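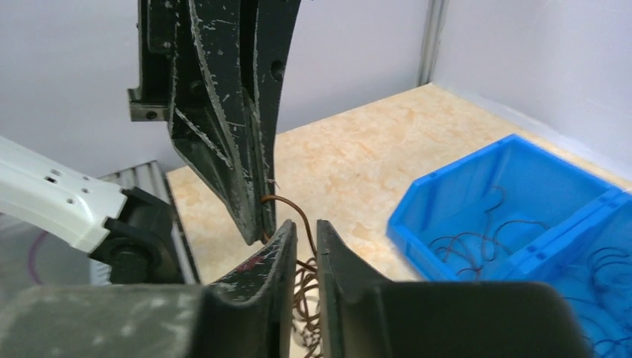
Loose wire and gripper fingers do not get on, and I've got the repair bill to prove it. Last December our sorting arm closed on a clump of offcuts, a strand worked its way into the finger joint, and the motor kept pulling until a gear stripped. Lovely noise, that. The new gear came to 60 euros with postage from Cáceres, plus a very quiet week in the workshop!

So, a few things we do differently now.

Hit the stop button before you reach in, every single time. Pausing the program isn't enough — Hamidreza paused ours, leaned over to free a loop, and the arm picked up where it had left off and nipped his thumb. He was fine (cross, but fine).

Give it small clumps. Cut ends are the worst for hooking into things, so I tease a big tangle apart by hand first, with gloves on.
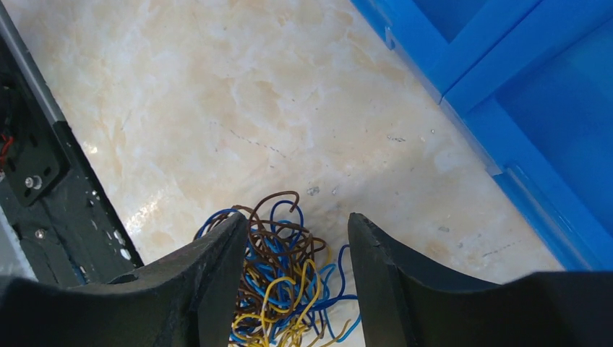
Colours don't matter a bit for this, by the way. What matters is how springy the stuff is. Thin single strands curl round a fingertip and hang on, and the arm drags the whole lot along when it lifts.

If a strand is stuck, don't yank it. Power off, open the fingers by hand if yours allow it, snip on both sides and draw the short bit out with tweezers. Zinash swears by an old crochet hook and I've come round to it.

Turn the grip force down too. Ours was set far too high from the start, and up to 24 percent has been plenty for wire. Then brush the joints out before you pack up — a dry paintbrush does nicely.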